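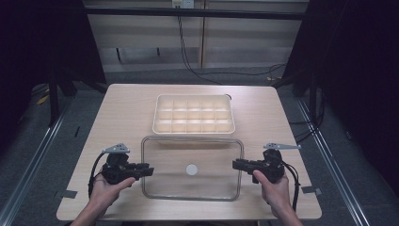

A pair of hand-held grippers, one small white disc and a tray with fifteen compartments to choose from.

The patience of small white discs

By the time I had found somewhere to leave my coat, Ziad Nassar had already done the thing twice and was winding up for a third go. He does not like to be spoken to while he is recording, so I stood by the curtain with my notebook and kept my mouth shut, and I must say I found it oddly restful.

The job on the day I visited was to take a disc out of a clear container and put it into a compartment of the cream plastic tray behind it. You or I would do that without a thought. Ziad does it with a black gripper in each hand, held a bit like a pair of cordless drills, and with enough care that a machine might later learn the knack from him. Every attempt is called an episode, and on the best day they have had so far the team at Traris collected 869 of them.

Traris is a small outfit, and it rents the back half of a building that used to belong to a flooring wholesaler (hence, I suppose, the very serviceable grey carpet). Its customers are firms that want robot arms to do fiddly sorting work, the sort where the parts never sit in quite the same spot twice. Nobody there writes out a list of movements for the arm to follow. They show it the movement over and over, and the learning system, which they call Bukix, works out for itself what all the showings have in common.

"People think we want perfect ones," Ziad told me when we had finally sat down with a cup of tea. "I was terrible at first because I was so neat. I did it the same way every time, lovely and smooth, and the model learned to do precisely that and fell to bits if you nudged the container over a thumb's width."

So now he is untidy on purpose, within limits. He will start with his hands wide apart, or close in. He will come at the disc from the left for a while and then from the right. Now and again he lets a grip go slightly wrong and then puts it right, and those episodes are kept and given their own label, as a robot that has only ever seen success has no idea what to do with a fumble. I thought of learning to reverse a trailer, and said so, and he was kind enough to agree.

The grippers themselves are a house design called the Zandon, now on its 12th version. The earlier ones were heavier, and Ziad still rubs his wrist when they come up in conversation. Holding one is a peculiar sensation. He let me have a go after lunch, and I can report that your own fingers become useless passengers — you feel the edge of the thing you are gripping only as a sort of dull knock through the handle. My first disc skated off into the corner of the container and I chased it for what felt like half the afternoon. My second attempt was kept, I am told, though I rather suspect it went into the pile with the fumbles.

Position matters more than I had expected. The table has a little strip of grey tape near each front corner, and Ziad begins his episodes with reference to those, having been told off in his first week for drifting. The dark curtains are there to keep the light steady. Before they were hung, he says, a batch from one bright February morning confused the model for days, and it behaved quite sensibly again once those recordings were taken out.

Then there is the checking, which takes up more of the working day than the collecting does. Each episode is played back at double speed, and anything with a dropped signal or a cable snagged on the table's edge is thrown away. Ziad reckons to lose 23 in a bad session and hardly any in a good one. He writes a line of plain description against each batch, too, such as "disc started near wall, right hand lifts", and is proud of keeping these readable. He worked in a library before this, and it shows.

I asked whether he minded teaching a machine a job that someone might otherwise be paid for. He took a long while over that one. The first customer, a parts supplier named Darwish, has had trouble keeping anyone on its sorting bench for longer than a season, he said, and he had tried the bench himself for a day and understood why. But he did not pretend it was a full answer, and I liked him for that. He would like to see the people on that bench brought in to do the demonstrating, as they know things about handling small parts that he has had to guess at. Traris has agreed to try it with two of them next year.

Before I left we went through to the other room to see the results. An arm was working over a tray of its own, with nobody holding anything. It dithered above the disc, moved off, came back and closed on it. Out of 20 tries that afternoon it managed 19, and on the one it missed it gave a small sideways shuffle and had another go, just as Ziad does. He watched that one with his arms folded and his head on one side, and then he went back to the table, as there was an hour left and he wanted to get some more left-handed ones in before they locked up.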